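Chapter 5
Teaching by Showing

Robots in factories used to be programmed one motion at a time. An engineer wrote down where the arm should go, how fast it should move, and when the gripper should close. The method still works well when every part arrives in the same place. It works poorly in a kitchen or a stockroom, where a bottle may stand anywhere on a table.

This chapter covers a second method, called learning from demonstration. A person does the task, a recording is made, and a model is trained to produce similar motions. There are two common ways to record. In remote control, or teleoperation, the person moves a robot arm from a distance with a handheld controller or a second, smaller arm. In direct demonstration, the person holds the gripper and carries out the task by hand. Section 5.2 deals with the first and Section 5.3 with the second.

Both methods record what the gripper's camera sees along with the position of the gripper and the width of its opening. A model trained on these recordings has to work out from the camera view whether there is anything within reach and where the fingers should go next.

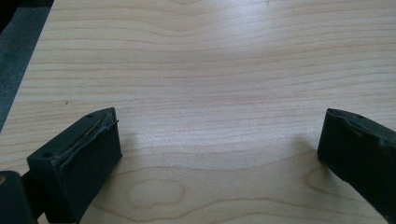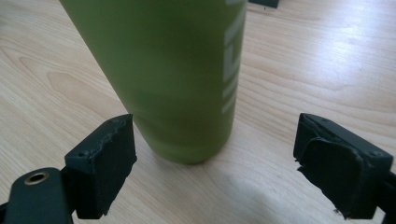 Figure 5.1. Camera views from a hand-held gripper over a wooden table. First view: open fingers, bare wood between them. Second view: open fingers near the base of a green bottle.

The number of demonstrations matters, and so does their variety. Katalin Fekete and Ashok Bajpai trained one model on 700 demonstrations of a bottle pick, all starting from the same spot. A second model was given 50 demonstrations with the bottle moved each time. The second model did better when the bottle was placed somewhere new. Section 5.4 goes through their results and the later Halivent set of 3,000 recordings.

Mistakes are also useful. If a person misses the bottle, backs up, and tries again, the recording shows how to recover. Many early projects threw these recordings away. We will look at when to keep them.

Before you begin, review coordinate frames in Chapter 3. You will need them to follow how a hand motion is converted to an arm motion.

Key terms
demonstration
teleoperation
gripper width
policy
recovery motion

5.1 What Gets Recorded

A demonstration is a list of time steps. Each step holds one camera image, one gripper position, and one gripper width.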